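3.2 Table items and the layout of a setting

The second group of tasks concerns the setting and clearing of a small table. We chose it because most adults have done it thousands of times and yet few can state the rules they follow. Earlier work on household order has dealt mainly with storage, such as which shelf a bowl goes back to and who decides. Less has been written about the short period when items are out of storage and not yet in use, and it is this period that we look at in the present section.

The items were kept few on purpose. A setting consisted of a tray, a plate and spoons, all of kinds that are easy to replace. Participants in the Dritholm sessions were told that the tray belonged to the setting, but they were not told what should go on it. At Farkness the same instruction was read aloud from a card. The wording was not changed between the two sites, and questions from participants were answered by reading the card again.

We use three terms in what follows. An item is "placed" when it rests where the participant says it should stay. It is "parked" when it has been put down somewhere for the time being, with the intention of moving it later. It is "stray" when the participant, asked about it, cannot say which of the two applies. The terms come from the Dawber coding sheet, which used "parked" and "stray" for tools on a workbench, and we found that they carried over to tableware with little change. The only addition we made was a rule for items that overlap the rim of a tray. These are coded by where the larger part of the item rests. 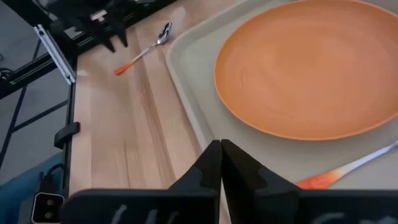 Spoons gave the coders more trouble than plates. A plate has an obvious home on a tray, and in all 33 sessions it was the first thing participants mentioned when they were asked to describe a finished setting. A spoon can lie beside the plate, above it, on the tray or on the table next to the tray, and each of these was described as correct by at least one participant. When there were two spoons of the same kind, participants often treated them differently. One was handled as part of the setting and the other as a spare, even though the card said nothing about spares (Figure 4).

Figure 4. Table items during a setting task. One spoon lies on the tray near the orange plate and a second lies on the bare tabletop to the left of the tray.

The position of a spoon does not by itself show whether it is placed or parked. A spoon on the bare table may be waiting its turn, or it may be exactly where the person wants it. For this reason the coders did not assign a term from a still view alone. They used the participant's own account, taken at the end of the session, and checked it against the order in which the items had been touched. Where the two disagreed the item was coded as stray. This happened in 7 sessions, and in 6 of them the item in question was a spoon.

Direction was recorded separately. We noted whether the handle pointed toward the person's seat, away from it or across the table. Several participants turned a spoon after putting it down, sometimes more than once, and said afterward that the handle should be easy to reach. Others left a spoon at a slant and saw no reason to change it. Direction seems to matter most to people who set a table for somebody else – those who said they mostly eat alone gave it little thought. We did not ask about left-handed use until the later sessions and so cannot report on it.

The edge of the tray had a clear effect. Participants spoke of the space inside the rim as "done" and the space outside it as "not yet," and 16 of them used one of these words without being asked. A raised rim may encourage this, as it gives the eye a line to work to. In the Selley pilot, where a flat cloth mat was used in place of a tray, people were less strict, and items were left half on and half off the mat without comment. We moved to a tray for the main study partly because it made the coding easier, and the reader should keep this in mind when comparing the two sets of results.

Clearing followed a different order. The plate usually went last, after the spoons, and several people used it to carry them. The tray was then lifted by itself or left on the table, and opinions differed on whether a table with an empty tray on it had been cleared. We coded both outcomes as complete. The time taken for clearing is reported with the other timing results in Section 4.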